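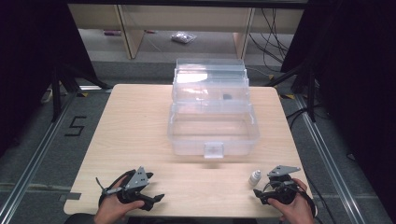

Why is it so hard for a learned policy to know where a clear plastic box ends? Most of what the camera receives from the box comes from whatever lies behind it, so the edges shift with the background and a depth sensor often returns the table instead of the wall of the box.

4.2 Segmenting transparent containers from hand-held demonstrations

We found this part of the project the most fun to work on, and it changed how we think about the rest of the Kultness stack. Our planner needs two things before it can place an object in a container: the outline of the opening and the state of the lid. With opaque containers both come cheaply from depth. With transparent ones, the depth map has holes exactly where we need it, and early versions of the planner happily sent a gripper through the rim.

Figure 3. Head view in a two-handed demonstration with a hand-held gripper in each hand. The clear storage box is open, with its lid upright at the rear, and a small white bottle stands near the front edge of the table.

Our first idea was to train a separate network for glass and plastic. It worked on the objects it had seen and fell over on a new box. What works far better is to let the demonstration itself supply the labels. When a person closes a gripper on a lid or a rim, the tip positions tell us that there is a surface at that point, whatever the depth sensor says. Over a full demonstration these contacts trace out a surprising amount of the container. We collect them in a sparse map, which we call a Marwat map, and use it to supervise a dense outline in the head view.

The training set holds 2,000 demonstrations of opening, filling and closing, spread over 43 containers. We held out 34 percent of the containers for testing, so that no box in the test set had appeared in training under any lighting. Each demonstration was replayed through the Urero tracker to recover tip positions, and contacts were kept only when both the width signal and the tip speed agreed that the jaws had stopped on something solid. This filter was suggested by Victor Ndung'u, and it did more for label quality than any change we made to the network.

Lid state deserves a note of its own. An upright transparent lid overlaps the background and produces a stack of faint edges, and a single view can easily take these for a second container. We therefore predict the lid as a plane attached to the rear edge of the outline, with one free angle. Tying the two together removed most of the phantom boxes, and it gives the controller a hinge axis at no extra cost. The Murley controller then follows an arc around that axis when it closes the lid, with a soft limit on force near the end of travel.

Two failure cases remain. Thin latch tabs are still missed when they hang over a pale surface of similar brightness, and nested containers are merged into one outline. We return to both in Section 6.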